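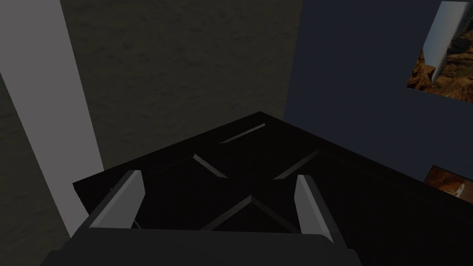 A two-fingered gripper over a dark, grooved surface, in a computer simulation.

Simulated rehearsal at Tutside is the practice, used by the furniture handling firm Cleludier at its Tutside depot, of trying out robot tasks in software before the robots try them on customers' cabinets. It was adopted in March 2021, after a season in which the cabinets had done the learning.

Background
The depot employs 29 people and 6 robot arms. Handling was done by hand until the arms arrived, and for several months afterward was still done by hand, with the arms watching. The software, Lestau, was supplied by the integrator Tkachuk and models rooms, furniture and grippers in enough detail to get things wrong at no cost.

Effect on work
Management had promised that the arms would take over the lifting. They took over the light lifting. Wardrobes stayed with the crew, who also acquired a new duty, known on the rota as "scene checking" - sitting at a screen to judge whether a grip would hold or scratch the finish. Of the 13 handlers who trained for it, most split the week between screen and floor. Back complaints fell and eyestrain complaints appeared, on a form that had to be reprinted to include them.

Pay for scene checking was disputed, the firm regarding it as sitting down. The settlement placed it one grade above packing and added a 30-minute break away from the screen, commonly spent moving wardrobes.

Last updated Jan 30, 2023

See also: Furniture handling; Shift rotation; Tutside depot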